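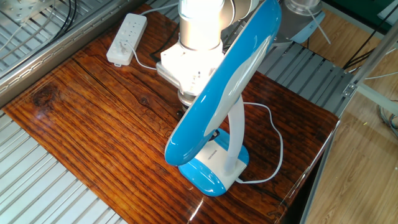 Coaching Youth Sports | Course Notes | Unit 4

Search this site...

Pitch counts and when to go get your pitcher

Okay, picking up where we left off. I had you score the Pirkari tournament games last time, and most of you got the counts right but missed the foul balls with two strikes. Those are pitches too! Go back and fix your sheets before you hand them in.

So our practice league at Parno threw 1,733 pitches in its spring games, and 437 of those came with a runner on third. I want you to look at those separately. Kids grip harder and rush their front foot when there's a runner 90 feet away, and a pitcher at 60 in a game like that can be more tired than one at 75 with the bases empty.

Watch for:
- the elbow dropping below the shoulder
- misses that are mostly high
- longer and longer walks around the mound (my own kid does this - drives me nuts)

When you go out there, keep it short. Ask one question, look at the face, then decide. If you've already got your hand out for the ball, take it.

For next class: read the Huenchumán handout on rest days, and chart one full game, both teams. Bring the chart on paper, please. Quiz is in November, closed notes.

Print this page | E-mail this page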